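Second Gripper, Same Argument

The second gripper went together on Sunday in one sitting, which should have made me suspicious. The first one took me most of the spring and a quantity of swearing that Miroslava, at the next bench, has asked me not to repeat on here.

For anyone new: I'm building a pair of hand-held grippers at the Encombe workshop so I can teach a robot arm to tidy a table. The arm itself is still in a box. I do the tidying, the grippers record how I did it, and some day in September the arm is supposed to copy me. My wife has pointed out that I could practice at home, where there are tables.

The marker plates are on version 6. Version 5 looked lovely and snapped if you set it down with any feeling. The new ones are thicker and gray because gray was what was left on the spool, and they add enough weight that my wrists have opinions by lunchtime.
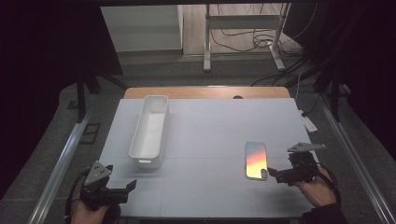 Cables are still the worst part. I bought them long so they wouldn't tug, and now they find my elbow, my chair and, once, Thắng's coffee. He suggested going wireless. I suggested he buy the batteries, and we left it there.

The software is in better shape. I had 213 takes saved as of Sunday night and threw out 152 of them, mostly for hesitating. You don't know how much you dither over a phone until you've watched yourself do it at half speed – I circle the thing like I'm defusing it.

Next job is the left trigger, which sticks a little on the return. Panya thinks it's the spring. I think it's the hole I drilled for the spring, but I'm going to let him order new springs first.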